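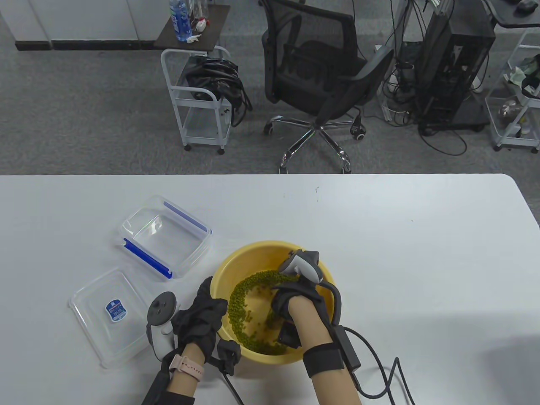 *Mung beans in the yellow basin, box and lid off to the left*

Hi all,

Mali Penry wrote:

> Is it worth moving dried beans out of the bag at all? Mine sit in the cupboard with a clothespin on them and every February I find half of them on the shelf. Also, how do you pick them over without losing your mind?

Oh Mali, yes, do it! I moved all my dry goods into clear clip-lid boxes last winter and I'm still delighted every time I open the cupboard. You can see what you have, the boxes stack, and no more beans rolling behind the rice.

For picking over, use a wide basin and keep the layer shallow. Push your fingers right down into the beans and sweep them toward you - little stones and shriveled ones show up fast against a plain yellow bottom. I weighed my last batch of mung at 1,392 grams before sorting and 1,299 after, so there was plenty to throw out (cheap bag, my own fault).

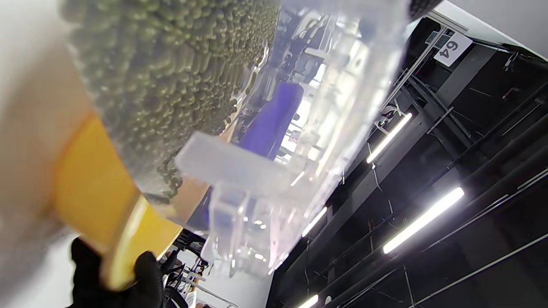 ## Filling the box

- Tip the box now and then as you fill so the beans settle into the corners.
- Wipe the rim before the lid goes on. One bean under the edge and the clips won't close properly.
- Write the month on a bit of tape. I forget otherwise!

Does anyone here sprout theirs? I'd love to try that next.

Velimir Radulović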